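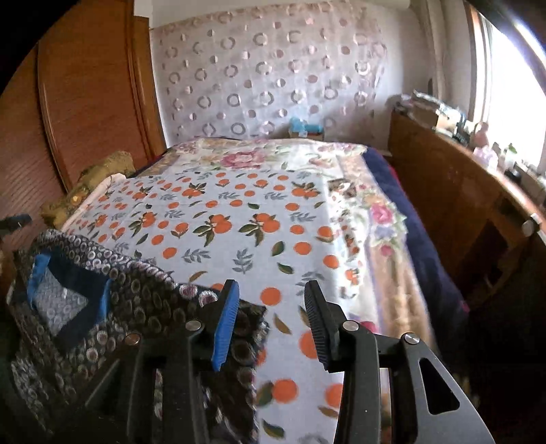 Figure 3. Open gripper fingers with ridged jaw pads, one blue and one black, over a bed.

5. Restoring the Nalville valve gear

Linkages are a joy to study because such simple parts can do such clever work, and the drop-valve gear on the Nalville mill engine is one of the best we have had the chance to take apart. The engine ran a spinning shed until its boiler was condemned, and it came to the Grindari collection in crates, with most of the pins still in their original holes!

Each trip lever rides on a short rocking arm driven from the side shaft. When the governor lifts, the catch lets go earlier in the stroke, the spring closes the valve, and the cylinder takes in less steam. We had expected heavy wear at the catch faces. What we found was far more interesting: the faces were nearly square, while the pivot bushes had gone badly oval, all of them toward the cylinder side. A repair plate stamped Bianchini suggests that the catches had been renewed at least once and the bushes left alone.

We made new bushes in bronze and kept the old pins wherever they would clean up. The engine was then turned on compressed air for 284 minutes over several sessions, with the cutoff point read from an indicator card at every change of load. Of the 628 cards taken, only five showed a late release, and every one of those came from the crank-end valve before its spring was reset.

It is a real pleasure to watch the gear settle after a change in speed. The governor balls dip, the levers follow, and the flywheel hardly seems to notice. Spring rates and bush clearances are given in the next section.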